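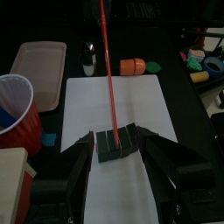
Wrist cameras and small grippers: your questions

Last updated: April

Which gripper are you using at the moment?

The Kumell two-finger one, in black. I had the Brakement before that and I still like it for heavier things, but its fingers are wide and I kept knocking over whatever was next to the thing I wanted. For a toy broom or a pretend carrot, the Kumell wins easily.

Why toys?

They're cheap, they come in daft shapes and I don't cry if I crush one! A little brush with a long thin handle is a proper test too. The head is blocky and easy to get fingers either side of, but the handle sticks out a long way, so a grip that's slightly off makes the whole thing swing about when you lift.

Do you really put paper under everything?

Not always. My table is nearly black and dark green things vanish on it (ask me how long I blamed the controller for that). A plain white sheet sorts it out. Thư Nghiêm uses a pale cloth, but mine bunches up under the fingertips.

Wrist camera or overhead camera?

Wrist, if you can only have one. You see both fingertips and the thing between them, and that's most of what I care about in the last bit of a reach. The fingers do take up a lot of the view, mind – the Đinh camera I tried first sat so low that I saw little else. Overhead is nicer for finding things on a messy table.

How many tries do you give each gripper?

200, in batches of 20, with a tea break whenever I feel like it. I used to stop at 15 and then argue with Benedek Farkas about what it meant.

Is the Skelow controller worth the extra money?

For slow, fiddly work, yes. It's smoother near the table. For simple pick and place I couldn't tell it from my old one, and I did try.

Can I borrow your settings?

Course you can. Drop me a line and say which arm you have. Close speed is the one to change first; I run mine at 13 on the Kumell's own scale.

Related
Soft fingertips, three months on
Mounting a wrist camera without blocking the cable
Ilze Paulauskas on cheap arms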